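Home Studies / Storage and Tidying / Open Papers
Posted 18 Oct 2023 · 4 comments · Share

4. The box that stays on the table

4.1 Boxes without lids

We came to the subject of packaging boxes by a rather roundabout road. The household diaries from Kuvarness and Andport were meant to tell us about shelves and drawers, and the first set of questions, which Njål Myklebust wrote over a long September, hardly mentioned boxes at all. Yet when the 300 diaries came back and we sat down to read them, the same kind of entry kept turning up in the margins: a box that something had been bought in, kept for its own sake, opened up and put to work on a desk or a kitchen table. People wrote about these boxes with real fondness (one diary gives most of a page to the good stiff corners of a box that had once held a pair of shoes), and it seemed a pity to leave them in the margins.

We therefore went back through the material and made a separate register of every reused box the diary keepers mentioned. It runs to 900 entries. For the 30 homes that agreed to a visit we could also see the boxes in their places, and much of what follows leans on those visits, where a cup of coffee and an unhurried look at the table often told us more than the written entry did.

In the register we call a box "open" when it is used with no lid on it, whatever may have become of the lid. Some households had thrown the lid away, some had slid it underneath as a second tray, and a good many simply couldn't say where it had gone. Wallen, in an earlier study of sewing rooms, treats the lidless box as a box that is wearing out. Our diaries gave us a gentler picture. An open box was very often the one in daily use, while the boxes with their lids on had moved up to the top of a wardrobe and were opened a good deal less, if at all.

4.2 Color and the inside of the box

A point we had not expected to write about is the color of the inside. Many product boxes are strongly colored on the outer walls and plain white within, and the diary keepers noticed this more than we did at first. Small things such as screws, beads, game pieces and odd keys are easier to find against a pale floor, and several people wrote that they had picked one box over another for that reason alone. A white inside does show dust, as two rather stern entries remind us, but even those two writers went on using the box.

The outside matters in another way. On a white tabletop a colored wall marks out where the box begins, and a hand reaching across with something small in it has an edge to aim for. Lindqvist makes a similar remark about trays in a school art room, and we are glad to agree with it here, though our own material is from homes and we would not want to push the likeness too far.

Printing on the box seemed to trouble very few people. Brand names were left showing, and in some homes they had turned into the name of the box itself, so that children were told to put the pieces back in "the shoe one" or "the phone one" long after the shoes and the phone had gone. We have kept these household names in the register wherever they were given, partly for their usefulness and partly, we admit, for the pleasure of them.

4.3 Where the box stands

Most keepers who answered the question on placement put the open box to one side of the table and kept the other side for whatever they were doing. Left-handed and right-handed writers differed in the way one would guess. Figure 4 shows an open box on a white tabletop, with the two colors discussed in Section 4.2 easy to make out. The question of what happens to such boxes when the table is needed for supper is taken up in Section 5.

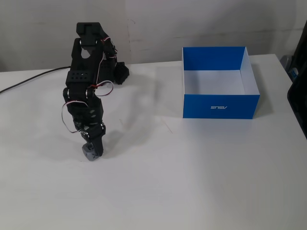

Figure 4. Open rectangular box, bright blue outside and white inside, on a white tabletop. The lettering on the front appears mirrored.

Contact the editors | © Home Studies Open Papers | Back to top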